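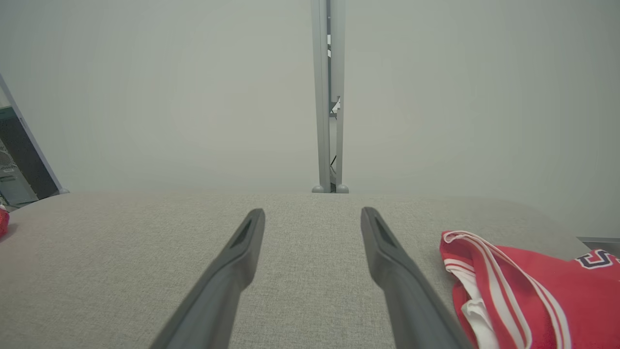 Drillunport, November

The Maker from Tahiri is a robot kit that can fold clothes. It has two arms. Each arm ends in two fingers that open and close, a bit like tongs.
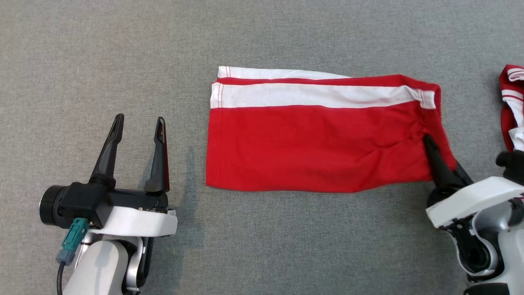 How does it hold cloth?

One gripper pinches a corner of the red garment - the other is open and holds nothing. The kit costs $680 and comes with 2 spare fingers.

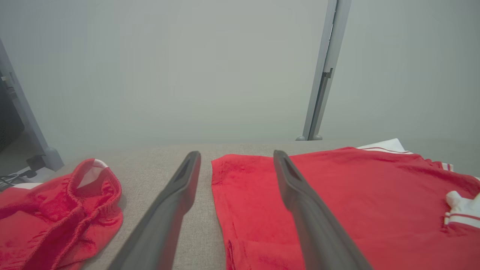

Shaimaa Naciri, kids' science writer

Cloth is hard for robots. It can crumple into a new shape every time.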